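[Workix-tabletop] Re: Divided turntables for sandwich assembly, ridge layout
Date: 14/09/2021
In reply to: message 2303

On the Costigan list you wrote:

> We are about to order a rotating tray for the lunch counter and are stuck
> between a plain top and one with molded dividers. The plain one is easier
> to wipe. The divided one keeps the sliced items apart, but I worry about
> the ridges. Does anything flat sit properly on it? Slices of cheese in
> particular. If half the slice is up on a ridge it bends, and then you
> can't get it off cleanly. Also, does anyone put the plate on the turntable
> itself, or beside it? Our counter is shallow and I would like to keep
> everything in one footprint if possible.
>
> Second question, does the divider pattern matter? I have seen straight
> lines out from the center and I have seen concentric rings. Domudach
> lists both in the same product line with no explanation.

Taking these in order, with the caveat that I have only used the straight-line pattern for any length of time. The rings I tried for one afternoon.

My current setup is a plate on the table and a turntable to the right of it. The components go on the turntable, the sandwich is built on the plate. The top is divided into six triangular segments by ridges that meet at the center, with a hexagonal outline around them. Everything is white, plate included.

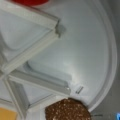 RIDGES AND FLAT ITEMS

Your concern is valid for anything wider than the segment. The ridges on mine stand up to 2 mm above the floor. A slice of bread does not care. Cheese does, and so does ham. A square slice placed near the center will always cross a ridge, as the segments narrow to a point there. Move it outward and it will fit or not depending on the diameter of the top, so measure your slices before you order. The usable width to check is the one across the middle of a segment. The figure on the outer edge looks generous and tells you very little.

Round items such as crackers or small cookies are no trouble at all. They can go much closer to the center.

For the cheese I gave up on placing it directly in a segment and keep it on a piece of parchment cut to the triangle. The parchment bridges the ridge if it has to, and the slice lifts off with a flat edge under it. Cut several at once. The Drarkum counter guide has a template for this, but it is drawn for their own tray and the angle at the tip is too wide for a six-part top.

Cleaning is where the plain top wins. Crumbs collect along the foot of each ridge, and a cloth pulled straight across just moves them from one segment to the next. Work from the center outward along the ridge, one segment at a time. A dry pastry brush first, then the cloth.

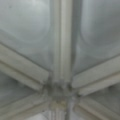
The center point is the worst spot of all, as every ridge ends there and the corners are too tight for a fingertip. I use a wooden skewer with a bit of damp paper towel over the end. If the manufacturer offers a version with a flat disk or a knob in the middle, I would take that one. You lose no storage that you could have used for slices anyway.

PLATE ON OR OFF THE TURNTABLE

Off. I tried it on top for most of December and went back. There are 2 reasons. First, the plate sits on the ridges and rocks unless its foot happens to land evenly on all of them. Second, every time you turn the tray to get at the next item, the half-built sandwich moves away from you, and you then have to turn it back. With the plate beside the tray the working position stays fixed and only the components travel.

I realize that costs you counter width. My plate measures 189 mm across and I leave a hand's width between it and the base of the turntable. If your counter is shallow but long, put them side by side as I do. If it is short as well, look at a smaller top before you look at stacking things.

The order of components matters more than I expected. I load the segments in the order of assembly, so that one short turn brings up the next item. Bottom bread, cheese, whatever else, top bread. If you skip an item for one order, you turn past it and carry on. Going back and forth is what slows the work down, and it also drags sleeves across the tray.

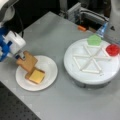 Bread and cheese on the plate, turntable to the right.

Place the cheese with its edges parallel to the crust before you let go of it. Sliding it afterward tears it if it is soft. The top slice goes on the same way, one edge down first and then the rest lowered onto it. Dropping it flat pushes air out sideways and shifts whatever is underneath. This is a small thing with plain cheese and a larger thing with anything chopped.

LINES OR RINGS

Rings are meant for bowls, as far as I can tell. A bowl with a foot will locate itself between two rings and stay put when the tray turns. For sliced items they do nothing useful. A slice can wander all the way around the ring, and you end up with two kinds of food touching at some arbitrary point. Straight lines give each item a fixed address. For a lunch counter I would order those.

One thing to check with the supplier, which the Domudach page leaves out, is whether the top lifts off the base for washing. Mine has a thick cylindrical base and I would not want to put all of it in a sink.

If you get measurements for the tray you are considering, post the diameter of the top and the ridge height and I can work out the largest square slice that fits. Please also say if the hexagon reaches the rim or stops short of it. On some tops there is a plain band outside the pattern, handy for parking odd items but no good for slices

--
Workix-tabletop mailing list
To unsubscribe, reply with "remove" in the subject line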